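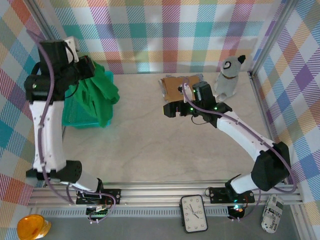
Quilt Guild Fall Classes Open for Sign-Up

Registration for the fall session at the Skellorham Quilt Guild opens on August 16, 2023. Members get first pick of places, and anything left goes to the public the week after. Forms are at the front desk and on the guild website. Please fill out one form per person, even if you plan to share a table.

Francine Landry is back with her beginner course on piecing and pressing. Students will make a lap quilt from squares and half-square triangles. Francine asks that everyone bring their own machine, a quarter-inch foot if they have one, and fabric that has been washed and ironed ahead of time. She will send the cutting list by email once you are registered. If you took the course last year and did not finish your top, you may sit in on the last two meetings at no charge, space permitting.

Aparecida Caldeira will teach a new class on plaids and other woven patterns. Many of us avoid plaid because the lines never seem to match at the seams. Aparecida cuts hers one layer at a time and pins at every color change, and she will show how to decide when matching matters and when to let the lines wander. She also has a good method for plaids set on the diagonal, where the bias edges tend to stretch. Her sample quilt, which she calls Iva, will hang by the cutting tables until classes begin. The class is limited to 16 students.

Hand quilting meets as usual. There is no teacher and no fee. Bring a project and a thimble.

A few notes on supplies. The shop shelf has been restocked with batting in twin and queen sizes. We are out of the wide white backing and do not expect more until the end of the month. Rotary blades have gone up in price, and the new price is on the package. Please do not use the guild cutters on paper.

The scrap exchange has outgrown its bins. Pieces smaller than 3 inches on a side should go in the stuffing bag by the door. We can use cotton, linen and flannel. We can't use knits, upholstery samples or anything with glue on the back.

The guild library has added a run of pattern magazines from 2000, donated by the Meireles family. They may be borrowed two at a time for one month. Return them to the desk and not to the shelf, so that the card can be signed off.

Questions about classes can be left at the desk with your name and phone number.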